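Home | Kitchen | Laundry | Workshop | Ask Us
Filed under: Laundry & Closets, Gadgets We Tried

Folding with the Delby grippers: is the starter kit worth it?

I have put off writing this one up, partly because I wanted a few weeks with the kit and partly because my own folding has always been a bit of a disgrace (my mother folded pillowcases like envelopes, and I did not inherit it). But so many of you wrote in September asking about the Delby that I had better get on with it!

The starter kit is a pair of hand-held grippers and a folding course. You work with one in each hand, and Delby uses the recordings to teach its folding robot, which they hope to rent out to households later on. In return you get money off the kit. I paid 181 dollars after the discount, and the booklet says a full course is 700 folds, so do think about whether you have that much laundry in you.

My best tip is to work on the bed and put something firm over the bedding first. A bamboo tile mat does nicely, and so would a big cutting board for small things. Keep the finished stack well over to one side, pick the cloth up high enough that it hangs in its own folds, and then take your time setting it down. Open the curtain, too. Daylight is kinder than a ceiling bulb, particularly with black clothes, where I can never find the seams.
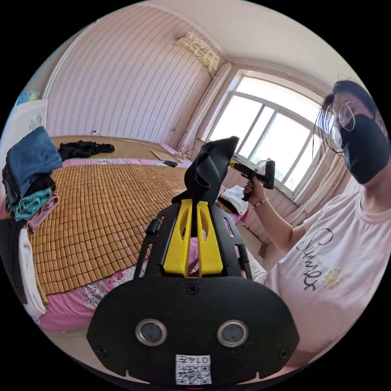 Tatiana Bartoš wrote to say that she got on far better once she stopped starting with T-shirts, and that dish towels and pillowcases gave her wrists time to learn the squeeze. She also thinks the course is too long by half, and she would sooner pay full price and skip it.

I can see her point about the wrists. Fifteen minutes at a stretch is plenty for me, usually with the radio on, and then I put the kettle on and do the socks by hand, the old way.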